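4.3 Pairing the handheld rangefinder with the fire control tablet

Applies to Grinar tablets with software dated April 2024 or later. Units that took delivery in March need the Drerberg cable adapter for step 2.

1. Switch the tablet on and log in at operator level. Wait for the self-test to finish.

2. Connect the data cable to port B on the rangefinder, then to the tablet. Turn the collar until it clicks.

3. Open Sensors, choose Add Device and enter code 199. The rangefinder shows a steady green light when it is paired.

4. Set the time-out to 15 seconds. Shorter settings drain the battery and can drop the link while the laser is charging.

CAUTION: Laser hazard. Do not look into the transmit window or point it at people, vehicles or mirrors. Keep the lens cap on during steps 1 to 4. 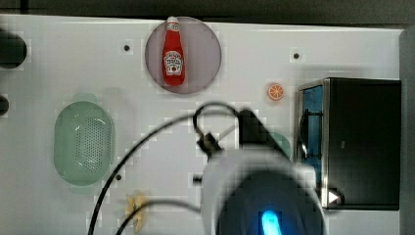 Fig. 4-3. Plate and ketchup bottle on a white tabletop.

5. Remove the lens cap and aim at the test board, placed 600 meters away on cleared ground.

6. Take 10 readings and save them under Range Check. If any reading is marked red, repeat the step from a firm rest or tripod.

7. Press Accept. The tablet stores the correction and returns to the map page.

Note: The correction is lost if the tablet is reset to factory settings – repeat steps 5 to 7 before the next live serial.

If pairing fails twice, record the fault code and contact Rizwan Munasinghe at the Andutari support desk. Changes to this section are approved by Cinzia De Luca.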